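Posted in March by the Fellton bus project team

Our question was simple: why does the 4 pm bus through Prurkton always run late? We timed 22 trips and loved every minute of it (even the wet ones!).

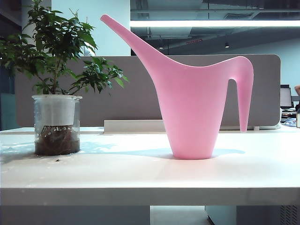 Pink watering can and potted plant on the desk.

The worst spot was the Cidau Street roundabout, where nearly 800 cars passed in an hour. Drivers told us they dread it, and now we know why!

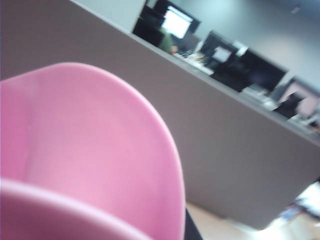 Moving the stop 200 metres toward the town centre would keep the bus out of that queue, and we'd love to time it again if council tries it.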